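About Us

Hi, I'm Bogdan Kalinowski, and Flernitz is mostly me and Tianyou Xue, asking one question all day long: can a machine do the chores yet? We started out fixing conveyor belts in Protthorpe, got hooked on the small stuff (putting things away, sorting, clearing up) and never went back.

My short answer is – sometimes! A gripper will pick up one round thing all day. Give it a tray with a few different shapes in it, on a floor with more bits lying around, and you find out fast how much your own hands know. We've gone through nearly 500 tidy-up runs and I still get a kick out of the good ones.
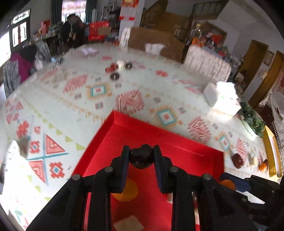
What we do

We test grippers on ordinary jobs in homes and small shops, then write up what worked and what got dropped. Tianyou handles the software, I handle the hardware and the phone. Our longest project so far is Stunden, a shelf-stocking trial that's still slower than a person – but it's getting there.

Got a chore you're sick of? Write and tell us about it!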